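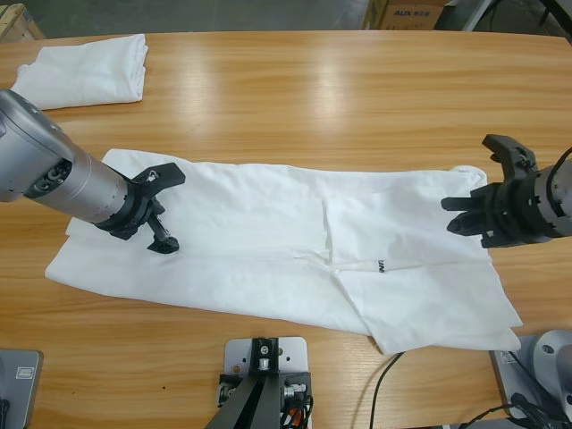
Frequently asked questions about the Kuusk folding study

What is Kuusk?

Kuusk is a method for teaching a pair of robot arms to fold laundry from a fairly small number of human demonstrations. It is also the name of the paper, the code and the shared folder nobody can find anything in. Uldis Vanags and Kylie Cosgrove started it. The rest of us were in the corridor at the wrong time.

How many demonstrations did you use?

1000 for the main model. We also trained on 100, to see how badly that would go. It went less badly than we had told our funders it would, and there is now a whole section of the paper on it.

Why white clothes?

White on white is hard. A sleeve lying on a shirt front gives the cameras very little to go on beyond a faint crease and a bit of shadow, and a method that copes with that tends to cope with a tartan shirt as well. Rasmus Petrauskas would like it known that he argued for tartan from the start.

What is new about the method?

Most earlier systems we compared against choose one movement, carry it out, then look again. Kuusk plans a short run of movements for both arms together and keeps a running guess at how folded the garment is. When that guess drops, say after a corner slips, it goes back a stage and tries again. We call this the "regret step". The reviewers asked us to call it something else and we have, in the paper.

So does it work?

On flat starts, mostly yes. On crumpled starts, it depends how crumpled and how patient you are. Trousers do better than shirts. Long sleeves remain our natural enemy. The full tables are in the appendix, including the ones we don't enjoy.

What counts as a success?

Dzintra Strazds scores every finished fold from a photo without knowing which model made it. A fold passes if the edges line up within 3 centimetres and nothing is sticking out. She was stricter than any of us wanted, and we kept her scores.

How long does one fold take?

Longer than you would take. If a garment isn't finished after 7 minutes we stop the run and mark it as a failure, even if the arms seem to be on the verge of something.

Does it see the print on a shirt?

It does, and early on it was far too fond of it. One model learned to use lettering as a landmark and then lost its way on plain cloth. We now blur printed areas at random during training. This fixed the problem and made the training pictures rather ugly.

Can I run it on my own arms?

Probably, if you have two of them and can line up your cameras. Romain Bailly looks after the code and has written a setup guide. Please read the part on calibration before writing to him, as he will only send you the part on calibration.

Will it do fitted sheets?

No.

What comes next?

Inside-out garments, then small batches from a basket. A first set of results should be up in June.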